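Okay, so this is the toy page I kept promising to put up. It's the big plastic construction set, the one with the fat nuts and the curved plates, and I've finally gotten around to sorting it out on the brown mat. I bought it used at the Coughlan flea market back in June for 19 dollars (a steal, if you ask me!) and it came in a Silleo storage tub with no lid and no instructions whatsoever.

I'm not a serious collector. I just love the colors, and I love how chunky everything is. A few notes on my favorites first, then the photo.

**The nuts.** These are what sold me. They come in different shapes, and each shape feels different when you pick it up, so you can pretty much find the one you want by touch. The green triangle with the round hole is my pet. It makes a terrible wheel, and I've tried it as one more than once.

**The curved plate.** White, a half circle, with a row of round holes punched along it. I've used it as a bridge, a smile, a boat hull and the back end of a very ugly snail. If you see loose ones for sale anywhere, please write to me, I'd take a whole bag.

**The lime-green cross.** Still my mystery piece! I asked on the Brotik swap board and got two answers, a propeller and a hub for joining rods. I use it as a propeller.

**The little blue cone.** Nose of the rocket, roof of the tower, hat for whoever needs a hat. It rolls off in a curve when you drop it, and always under the radiator.
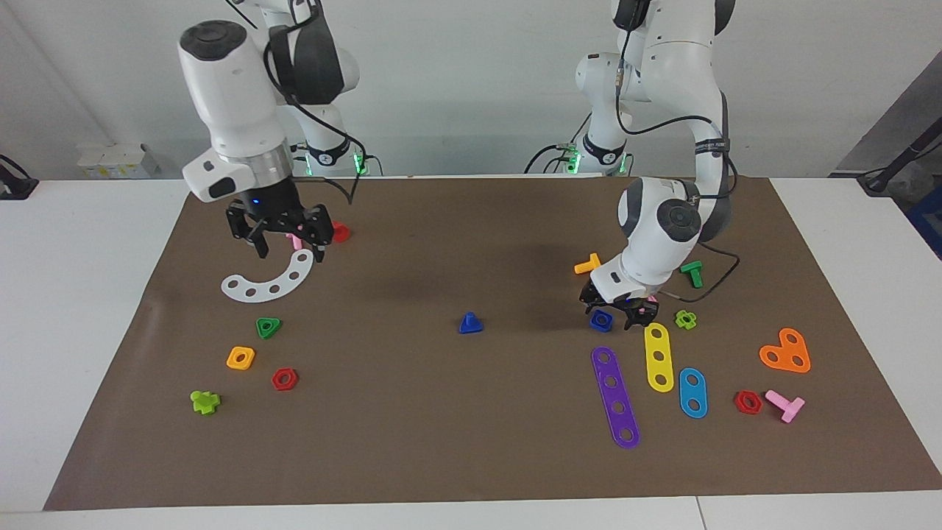
I washed the lot in a mesh bag in the sink, with plain dish soap, and let it all dry overnight on a towel. The yellow came up beautifully. The red took a bit more scrubbing, and one piece still has a faint pen mark that I've decided to live with.

Next up is the Zirer set, which has up to 50 long rods and a bunch of tiny washers I'm dreading. I'll add those pictures to this same page once I find a tray deep enough to hold the rods.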